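Speaker notes - open day talk, Gerent workshop, Parnasden
Speaker: Lorena Herrera

Slide 1. Title. Leave it up while people find seats. Say where the fire exits are.

Slide 2. What visitors will see after the talk. Two stations are running. Station A repeats a fixed pick and place. Station B is driven by hand from a desk, with Florencia Lagos at the controls. Say that B is slower and will pause between attempts.

Slide 3. Figures. 3,194 attempts logged at both stations since February. Of these, 1,008 were driven by hand. Do not read out the table. Point to the bottom row and move on.

Slide 4. The view from the wrist. The camera moves with the gripper, so the fingers stay in the same part of the view and everything else shifts. Both fingers are matt black and stand out well against a pale floor. The yellow part at the right is only partly in view. Patterned walls and a painted floor give the software plenty to look at besides the part. Allow a full minute on this slide.

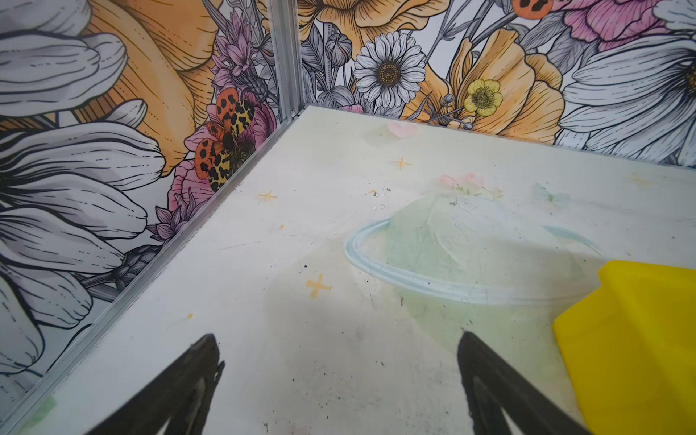 Krešimir Popescu asked at the rehearsal whether a plain grey booth would not give better results, and whether visitors would think we had made the job harder for show. Answer if it comes up again: a plain booth gives better figures in that booth. The Anholm line has labels, trays and printed card in view all day, and that is where the arm is meant to go.

Slide 5. Grip width. Explain that the fingers are set wide on approach and close at a fixed speed. Force limit is set in the Veloso controller - visitors may not change it.

Slide 6. Faults. Name two: part pushed aside by a finger tip, and part lost from view at close range. Skip the third if short of time.

Slide 7. House rules. Stay behind the line. Groups of three at Station B. Hand over to Ragnvald Holmgren for questions.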